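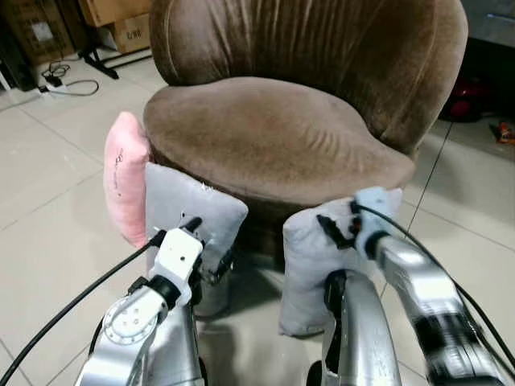

Home Reviews Seating Archive

14/08/2024
By Svenja Zwahlen

The Egger tub chair has brown velvet-look upholstery and a deep, rounded back. Seat width is 47 cm. It sits level on tile.

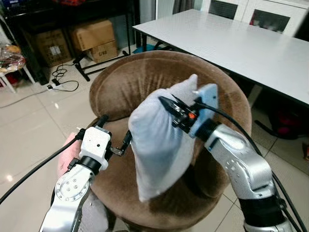 The Egger with a light grey-blue cushion.

After 6 months the pile is flatter mid-seat. Lint shows; brush weekly.

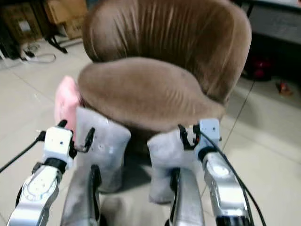
Issue 47, p. 10

Loose cushions slide forward on the nap. Colour match with pink and grey is fair. Price: $400.
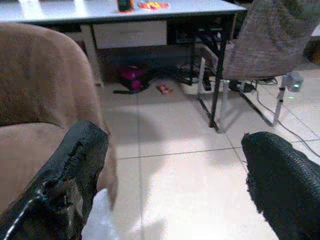
Back and arm of the chair, near a white desk.

Rating: 6 out of 10.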